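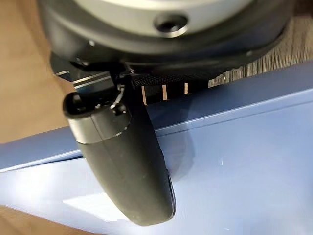 The hand, mid-visit, over the blue box.

Taking a group to the Grondetance open day, what should we expect?

Posted by mossybracket

I run a small hobby club out of Buckley and we have places for the robot open day at Grondetance in December. The flyer promises "household and office tasks performed by a humanoid hand," and the sign-up page promises parking. I believe one of these. Has anyone been? Mainly I want to know how close you get to the hands, how long it takes, and if a bunch of people who fix radios for fun will be bored by lunchtime. Also, is it a real demo or a video with somebody standing next to it?

Posted by Storkar_regular

Went last year with the Storkar night class. It's a real demo. It's also an office, so lower your expectations of fog machines. You get gray carpet tiles, mesh chairs and long white desks, and then two black hands get on with things while the people who work there carry on with their day.

You can get close, and I'd go for the hands before anything else. The fingers hang in a row under a textured palm, each shorter than the next, and then there's the thumb, which is huge. The end of it is open and you can see little screws and a bit of wire in there. Your radio people will be happy for a good half hour on that alone. Ours asked so many questions about fasteners that the guide started looking at the clock.

It's slow, though. They told us 366 practice runs went into the one task we watched, and I felt as if I sat through most of them. Bring a sandwich. 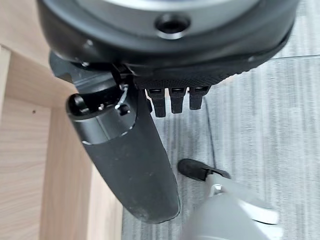 Posted by garkuleo_fan

parking is fine. 200 spaces, go in by the back gate. didn't stay for the robot

Posted by quietsprocket

Seconding the above, including the parking. I did the afternoon session, which I'd pick over the morning one because the crowd thins out after two.

The part I liked best was the cabinet. It's a plain wood-grain office cabinet with a shelf and a dark blue folder lying on it, the kind of furniture I walk past all week without a thought. Put a robot in front of it with the door open and twenty adults stop breathing. I've opened 2,727 cabinets in my life and never drawn a crowd once.

Stand off to one side if you can. Straight behind the robot you mostly get its back — a nice back, but you've come for the arms. And ask about the Garkuleo gloves if they have them out, because the handout skips them completely.
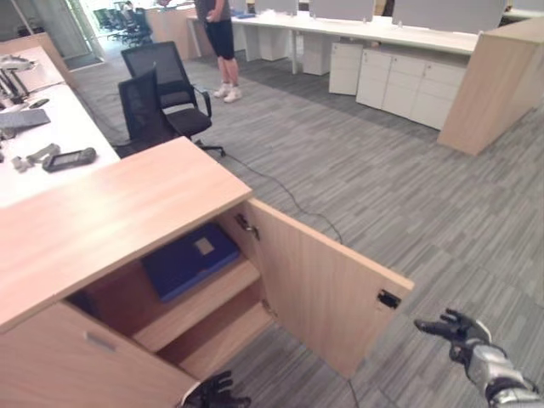
Posted by mossybracket

Thanks, all. We're booked for the afternoon, back gate, with sandwiches. I've warned the guide about the fasteners.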